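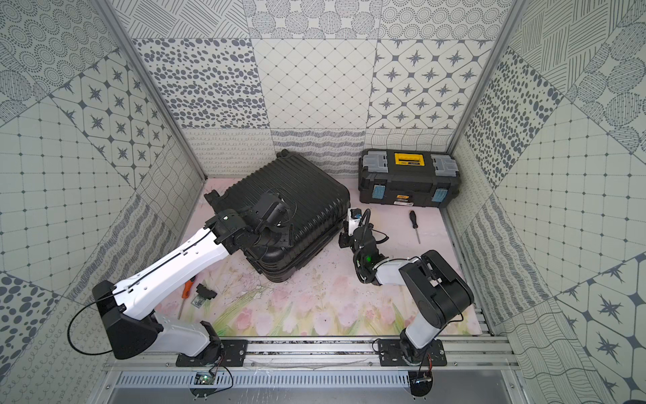 Albane Renaud told me over the phone that dogs were fine at the Zinside, dogs were wonderful, she only needed to know which kind of dog. I said medium. I had my thumb over the cat carrier's little door at the time, as if she could hear him breathing through it.

So that was lie number one, and we hadn't even left the driveway!

You have to understand, I'd tried everybody. The Latell had a weight limit and a form. The Riviere wanted a 288 dollar deposit, which is more than I paid for the cat (he was free, he came with the apartment). And it was 307 miles to my sister's wedding in Illov, in April, with the rain coming down sideways, and Biscuit does not do well past lunchtime. He sings. It's one long note, and he holds it through whole counties.

We pulled in at 9 that night. I'd bought a leash at a gas station so I'd have something doggy in my hand. I walked up to the desk swinging it, very casual, with the carrier under my raincoat, looking like a woman smuggling a microwave.

"Room nine," Albane said, and slid me the key. Then she set a biscuit on the counter. Bone-shaped. She waited.

I ate it. I don't know why. I panicked, and it was there, and I'd skipped dinner.
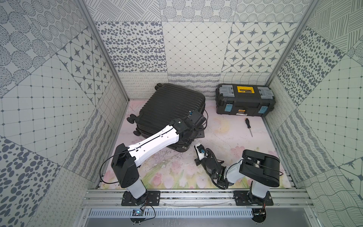

Was the dog joining us tonight, Albane wondered, or had he sent me ahead to check the place out? And right then, from somewhere around my ribs, came the note.

He really went for it, too. A man getting ice down the hall stopped and took his hat off.

"That's a cat," she said.

"He's medium," I said.

She came around the desk and unbuttoned my raincoat like I was five, and looked in at him, and he looked out at her and quit singing. I've had him six years and I've never once gotten him to quit. She told me the last cat had done 800 dollars of damage to the drapes in room four, and that was why the sign only said dogs, and did he like drapes?

I said he'd never had any.

"Well, put him in with me, then," she said, already lifting the carrier. "I've got blinds."

I slept until ten. When I came down, he was on the desk, sitting on the guest book, and there was a couple at the counter with a beagle, waiting very politely for him to move.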